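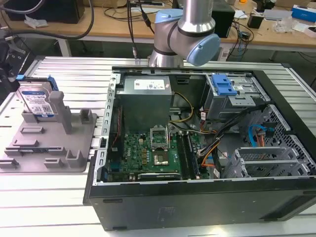 A Dell tower on the slotted table, with a hard disk drive in the tray beside it.

Vimau disassembly cell, reviewed after nine months at Viltaswood
September 2020

We strip old office computers for parts and scrap. The Vimau cell went in last December and has been in use on most working days. It is an arm, a slotted aluminium table, a set of printed trays and the software. I run the shift that works with it, so this is a review from the floor. Purchasing may see it differently.

What it does well is the dull middle of the job. One of us takes the side panel off, lays the tower down and checks that the model is on the list. The arm then does the lifting out and puts drives upright in the tray, where the label can be read without picking anything up. In August we put 986 towers through. Our target was 1000, and the shortfall was mostly stripped screws and machines that had been repaired with odd parts.

Cables are the weak point. The arm does not cope with a bundle lying across a drive bay, so a person still has to unplug and tuck. Kanako Kubo timed this at 80 seconds a machine on the older towers. Vimau's brochure does not mention it.

The trays are good. They are printed in grey plastic and a worn one can be replaced the same day from the supplied files. Spare gripper pads cost us £2845 for the year's stock, and I think that is too much.

As for the work itself, there were six people on the strip benches and there are now four. The other two, Jalen Ambrose and Lorne Pelletier, moved to testing and took the pay grade that goes with it. Sore wrists come up less at the morning meeting. On the other hand, the pace is set by the cell now, and Pantelis Chatzigeorgiou has asked for a proper pause button at the bench end. At present you have to walk round to the cabinet. New starters also learn less about how a computer comes apart, and we have put two hand-strip shifts a month back in the rota.

Support is by phone and has been quick. The manual is poor on adding new models. Keegan Fehr wrote our own four pages and we use those.

I would buy it again for a site that gets the same few models in bulk. For mixed loads I would stay with benches and good drivers.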